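Golstead Home Forum
Home | Kitchens | Storage | Small Spaces | Log in

Thread: Dish rack, mug tree, mini oven – what stays on the table?

fennelseed
We've got one brown table doing the job of a worktop and I'm trying to decide what lives on it for good. The candidates are a white toaster oven, a wooden dish rack for the plates in daily use, and a mug tree. My partner wants the rack gone and the plates in a cupboard. I say if you use a plate twice a day it can stand where you can reach it. The table is 130 cm long, so there's space, but not endless space. What would you keep?

tallboy_5
Lose the rack. Open racks collect dust and grease, and you end up rinsing plates before you eat off them. We had a Trusier one for a year and it went to the charity shop.

marrowfat
Disagree with tallboy. Dust only settles on plates that sit there for a week. 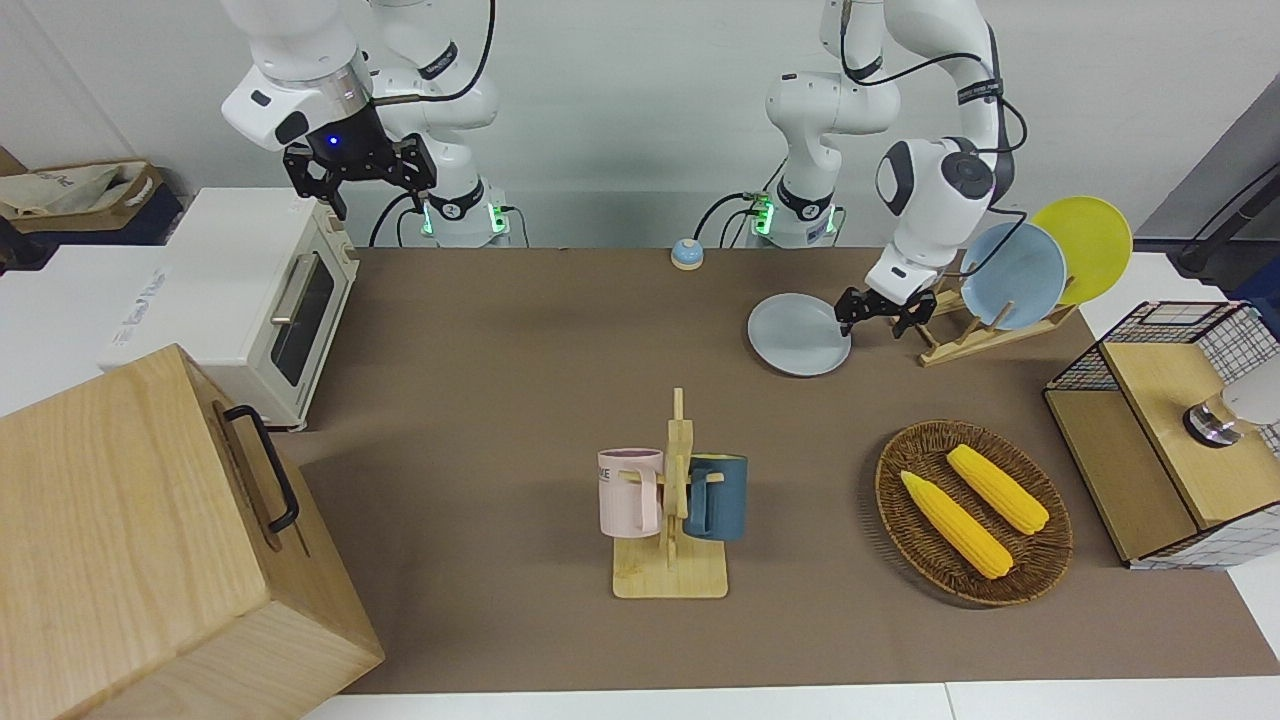

Wooden racks are fine if you keep them to a few plates and leave a gap between them. Ours was always crammed and it did go black at the bottom, so I see the other side of it. With just two in it, like the pale blue one and the yellow one there, you can get a cloth between the slats. I'd keep the rack at the opposite end from the oven too. The call bell at the back can stay, it takes up no room.

tallboy_5
Two plates hardly need a rack, do they? Stack them. A stack of five takes up the same space as one.

fennelseed
Stacking is how the last set got chipped. There's a light grey one as well that goes with these, so it's three so far. I might get more if I can find the same shape.

oldpantry
Nobody has mentioned the mug tree. I'd get rid of that before the rack. They tip over when you take a mug from one side, and the Bielecka one I had wobbled from new. Hooks under a shelf are better.

fennelseed
The mug tree stays, I'm afraid. It has a square base and I've not had it over yet. No shelf above the table either, it's a plain wall and we rent.
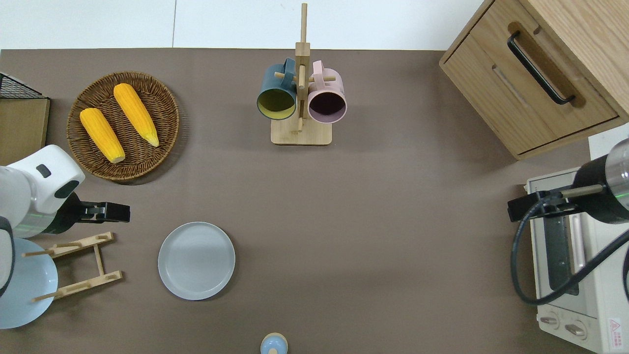
What I could move is the vegetables. They go in a basket on the table at the moment and I only put them there to remind myself to cook them. If the basket went on the floor by the door I'd have a clear patch for chopping.

marrowfat
Leave the basket up. Anything I put on the floor gets forgotten until it smells. Chop in the middle and push everything else to the edges.

oldpantry
Check the instructions for the oven before you push anything up against it. Mine (a Trustberg) wants a clear gap at the sides and back. I ignored that and marked the side of a cupboard.

fennelseed
Good point, will look it up. I think the plan is oven at one end, rack at the other, mug tree at the back and the middle left free. Partner has agreed to try it until September.

tallboy_5
Still say lose the rack. But fair enough.

1166 views | 11 replies | 2 shares

Contact us | Forum rules | © Golstead Home Forum | Back to top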